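Ticket 112
Queue: Facilities / Packing bench
Subject: Storage bins arriving at pick shelf with film scraps inside, label scan failing
Priority: Normal
Status: Open, pending one week of counts
Reported by: Mirjana Dimitrov
Affected item: white plastic bins with handle cutouts, ordered through Cokov

Problem

Bins are reaching the pick shelf with bits of wrapping film in the bottom. The film comes off the Lullimer refills when they are unwrapped at the bench. Scraps get under the parts, the parts sit high, and the bin won't slide under the shelf above. Second complaint, possibly related: the hand scanner at the shelf does not read the supplier label on some bins and the operator has to key the number in.

Expected: bin leaves bench clean, label reads on first pass.
Observed: scrap in bin on most shifts, label read fails intermittently.

Environment

Bench 4, the one with the pale top. Bins from the batch of 200 received in September. Scanner is the Haque handheld, default settings. Refill film is the thin crinkly type, not the bubble type.

Log

Wednesday, 8:10. Took over from the morning shift. Asked for the bins currently at the bench to be left alone until checked. Found film in several. All of it small pieces, torn from the corner of the wrap where people start the tear.

8:35. Checked whether the bins arrive from Cokov with scrap already in them. Opened a sealed stack from the storeroom. Clean inside. Supplier ruled out.

9:00. Checked the fan over the bench. Off, and has been off since the filter was pulled. Draft ruled out.

9:20. Watched three refills being unwrapped. Film is dropped on the tabletop beside the bin and swept off by forearm at the end. The bin is on the left, the sweep goes right to left, and the scrap ends up against the bin or over the rim. Likely cause.

9:45. Cleared the bench and set it up again with one bin, lengthwise, back to front, right half of the top kept free. Rule for the test: film scraps get picked up singly, no sweeping. 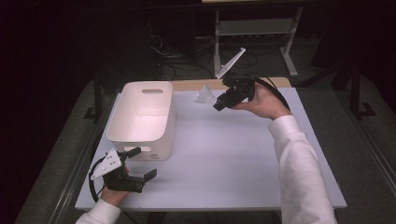 Bench 4, bin on the left, small crumpled translucent scrap on the tabletop. 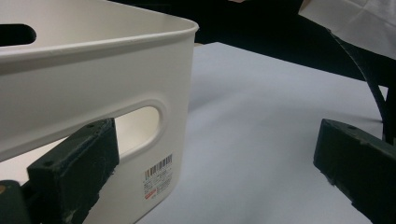

10:30. Ran the first set of refills under the test rule. No scrap in the bin. Slower than sweeping, though I did not time it.

10:50. Operator asked if the bin could go on the right instead. Tried it. The sleeve catches the rim when reaching for the refills at the back. Returned the bin to the left.

11:15. Label issue. Label is on the side, low on the wall, below the handle slot. Scanned it at the bench with the bin flat on the table: reads if the scanner is dropped to table height, fails from standing height. Repeated with four more bins, same result. Wiped one label with a dry cloth, no change. Print looks sharp.

11:30. Checked the shelf. Bins are shelved with the short end facing out, so the label is on the side and an operator has to angle the scanner into the gap between bins. Reads depend on how wide the gap is. Not a scanner fault and not related to the film.

11:40. Tried turning the bins long side out. Label is easy to reach but the shelf holds fewer bins. Not acceptable with current stock.

13:05. Printed a duplicate code on Warnis stock and stuck it to the short end, under the handle cutout. Reads from standing height at the shelf on every attempt. Tried it once above the cutout as well, but there isn't enough flat wall there and the corner lifted.

13:40. Second set of refills. One scrap found in the bin. It had been stuck to the refill itself and went in with it. Static, probably. The film clings to plastic and to sleeves. Turning the refill over before it goes in catches this.

14:20. Put a small waste tub at the back right of the bench. Film now has somewhere to go within reach of the right hand. Tub is light and tips, so it needs a clip or some weight in the bottom.

15:00. Third set. No scrap in the bin, two pieces on the floor next to the tub.

Findings

1. Film in bins is caused by sweeping the bench toward the bin.
2. A small share comes in stuck to the refill.
3. Label failures are caused by label position relative to how the bins are shelved.

Workaround in place

Bin on the left, lengthwise. No sweeping while a bin is on the bench. Film goes in the tub piece by piece. Look at the underside of each refill. At the shelf, use the short-end label where there is one, otherwise key the number.

Outstanding

Short-end labels for the remaining bins. Almost 200 to print, one roll should cover it.
Clip for the waste tub.
Ask Cokov if the supplier label can go on the short end for the next order.
Evening shift has not been told about the sweeping rule. M.D. to do at handover.
Scrap count per shift to be written on the sheet by the bench, bins checked before they go to the shelf.

Ticket stays open until the counts are in. Do not merge with the older scanner ticket, the cause is different.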